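Brustmont Countertop Sealer, 535 ml bottle

In stock – ships Thursday if you order before noon

I get asked about stone sealer more than anything else in the shop, so I finally sat down to write this page properly. The old one was two lines and a price and I'm sorry about that. I've used this stuff on my own kitchen for years and I've sold a lot of it to people who came in worried about lemon juice, so here goes.

What it is: a water-based sealer that soaks into natural stone. Marble, limestone, travertine, most granites. It doesn't sit on top like a varnish and it won't make your counter shiny if it wasn't shiny before. If you want the wet look you need an enhancer, and that's a different bottle (we carry the Ultari one, see the link at the bottom).

What it does is slow things down. Oil, coffee, wine, beet juice, all of that takes longer to get into the stone, so you have time to find a cloth. It will not stop etching. Etching is when something acidic dulls the polish on marble, and no sealer of this type can help with that, whatever the label says. I'd rather you hear it from me now than write me an angry email in March like a gentleman did last year. He was very nice about it in the end!
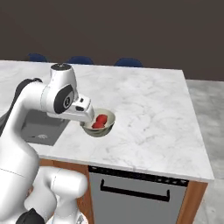

Do you need it at all? Try the water test before you spend any money. Put a spoonful of water on the counter near where you do most of your chopping, go fold some laundry for ten minutes, come back and wipe it up. If the stone has gone darker underneath, it's drinking and you should seal. If it looks the same as the rest, leave it alone and save your cash. Do the spot by the sink too, because mine is always thirsty there when everywhere else is fine.

How I put it on

Clean the counter the night before with a neutral stone cleaner and let it dry all the way. Overnight, please. I know you want to get going but if there's water in the stone the sealer has nowhere to go.

Pour a little puddle and spread it with a lint-free cloth or a foam pad. Work in a patch you can reach without stretching. Keep it wet for 10 minutes, adding a bit more wherever it disappears. Then buff off every last bit with a dry cloth. This is where people go wrong – they leave it to dry by itself and get a sticky haze that looks like somebody breathed on the counter. If that happens to you, wet a cloth with fresh sealer, rub the haze until it loosens, and buff again right away.

Old limestone usually wants a second coat the same afternoon. My polished marble never has. Keep the counter dry overnight and go easy on it for the rest of the next day. Open a window while you're at it, and wear gloves, it dries your hands out something awful.

How far it goes

One bottle did my whole kitchen plus the bathroom vanity with some left over for the windowsill. Rough or honed stone will use more than polished. If you have a big island and long runs on both sides, get two, or wait for the 900 ml size, which comes back in stock every so often and then vanishes in a week.

Not for: quartz (the man-made kind), laminate, tile glaze, wood, concrete with a coating already on it. Quartz people, I get a message from one of you nearly every day. You don't need it! Soap and water.

Questions that come up

How long does it last? In my kitchen, a year and a bit by the sink and longer everywhere else. Go by the water test and forget the calendar.

Can I roll out dough on it? Once it's fully cured, yes, and I do, most weekends. Check the label if you're prepping food straight on the stone all day long.

Is it the same as the Fasteo spray? No. The Fasteo is a top-up you wipe on after cleaning. I like it fine between proper sealings but it won't do the job alone on bare stone.

Does it smell? A little, like school glue. Gone by supper.

Mine froze in the garage, is it okay? Probably not. If it's gone stringy, throw it out. Keep the next one under the sink.

From a customer

"Did the water test and my counter failed it in about a minute, so I ordered the same night. Went on easy. I missed a patch behind the toaster and you can tell which patch." – Kelly Crabtree

Goes well with

Ultari Color Enhancer for Stone
Fasteo Daily Top-Up Spray
Mohammadi lint-free cloths, pack of 10 (I cut them in half)

Returns are fine if the seal on the cap isn't broken. If it's broken and you're unhappy, write to me anyway and tell me what kind of stone you've got and we'll figure something out. Photos in daylight help a lot.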